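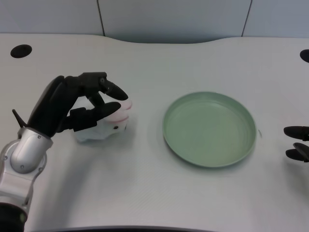
Kamton is a small collection of pictures of everyday things on a table, and of the written notes that go with them. It grew out of a longer-running argument between the two of us over how people name ordinary objects when they are not being especially careful, and after a good deal of tea we decided that the only way to settle it was to gather the things, look at them properly and write down what we called them. The pale green plate is a good place to begin. Is it green, pale green, sage, grey-green? Is it a plate or a shallow dish, given that raised rim? We have had all of these, sometimes from the same person before and after lunch, and we have kept every one of them.

What is in it

The present release (April 21, 2022) holds 1439 pictures and the same number of note files, covering 30 things you might find in a kitchen or a child's bedroom. The notes are plain text, one per picture, and share a name with the picture they belong to. There are three folders:

tableware -- plates, bowls, cups and the odd saucer
soft -- plush toys, cloths, a pair of mittens
mixed -- something soft together with something from the tableware folder

The mixed folder is the one people write to us about, and I must say it is my favourite as well. A plate by itself gets called a plate and that is that. Put a plush rabbit next to it and the notes suddenly become much livelier -- writers start on who is having supper, whether the rabbit is the guest, and so on. We ask them (kindly!) to stick to what they can see.

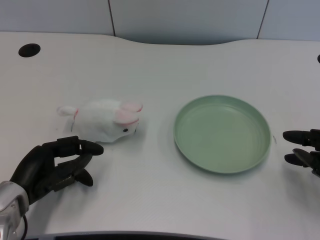 For each note the writer was asked to give the thing its everyday name first, then its colour, then where it is in relation to whatever else is on the table. "Left" and "right" always mean left and right as you look at the picture. If you are going to search the notes by colour, please do try several words. A search for "sage" alone will miss a great many plates, and "pink" turns up whole animals when the writer only meant the inside of an ear.

How sure the notes are

Every note has a line marked "sure" or "not sure", and we would urge you to read it before you use the rest. Soft things are the hardest. They squash, they fold, they turn their backs on you, and a toy seen from an awkward side may be nothing more than a pale lump with a bit of colour on it. In such cases we would much prefer "something soft and pink" to a confident guess, and Jacqueline Pruvost has gone back through the soft folder changing a fair few of mine. 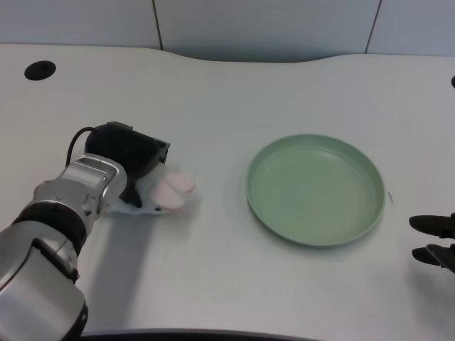 Mixed folder, marked "not sure": soft, pale pink; left of the round plate.

Names of plates

The tableware notes use our own short names, Koval for the wide flat plates and Mander for the deeper ones. These have no meaning outside this collection. I am afraid they began as labels on the cupboard shelves and stayed. Flelto, which you may meet in some older notes, was our first name for the mixed folder, and it can safely be read that way wherever it crops up.

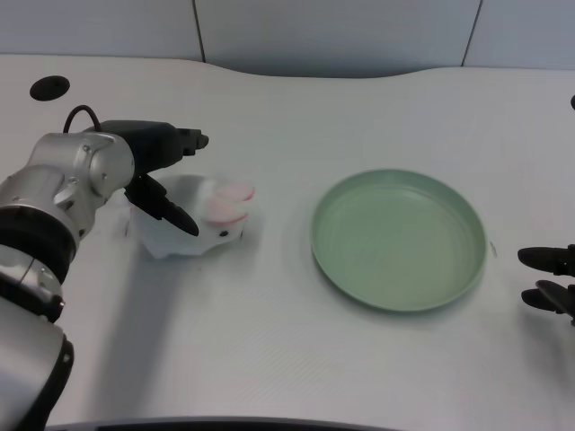 Armelle Marty wrote in March that the notes ought to say when a plate is empty, as readers will otherwise fill it with something in their heads, and that she had done so herself with a plate she was quite certain had held a biscuit. We have added an "empty" line for all the plates in the mixed folder. The tableware folder is still to do, and I am working through it in the evenings.

Please send corrections with the name of the note file and the wording you would use instead. Old wordings are kept at the foot of the note, so you needn't worry about overwriting anybody.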